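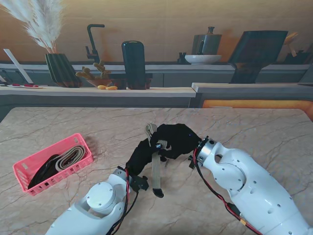 So the equipment budget went in last night, 40 line items, and I promised I'd write up how the two-arm station fared before everybody starts asking me in the hallway.

Short version: it's in! Longer version: it's in, but I had to give up the second station to get there, and I'm still a little sore about it. I'd penciled in two stations side by side (one for straps, one for whatever Clendell sends us next) and then the hand quotes came back. If you've never priced multi-fingered hands, brace yourself. You budget for the arms and feel pretty good about life, and then the hands show up and eat your March.

Giuliana Valderrama went through the numbers with me and asked the question I should have started with, namely what we plan to do when a hand is out for repair. My first draft had no spare in it at all. Jillon quoted us 26 days to turn a repair around, and with two hands on the station and zero on the shelf, that's 26 days of a very expensive table. So the second station became one spare hand, a set of glove covers, a box of replacement cables and some money held back for service. Not thrilling to read, I know.

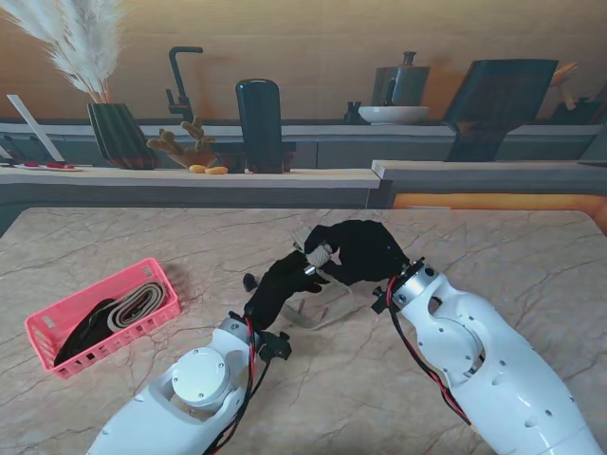
Straps are staying as the main job for the first stretch, by the way. A few of you wanted to jump straight to boxed goods, and I get it, boxes are easier to brag about. But soft, floppy stuff with little metal bits on it is what our own packing people spend their time on, and if we're buying fingers we may as well give them finger work. We can always talk grippers for the boxes later, and those cost a whole lot less.

Two things I'd still love help with. The Uniyal service plan comes in a 7-month and a longer version, and I can't tell from the paperwork whether covers count as wear parts (if you've dealt with them before, please come find me!). And Skuvine wants a decision on training seats. I put down enough for the floor team and left engineering out, so if you're in engineering and feeling wounded, write to me and I'll see what I can move around.

The full spreadsheet is on the shared drive, planning folder, dated 21/07/2025. Hands and spares start on row 66. Please comment in the comments column and leave the formulas alone, I only just got them to add up.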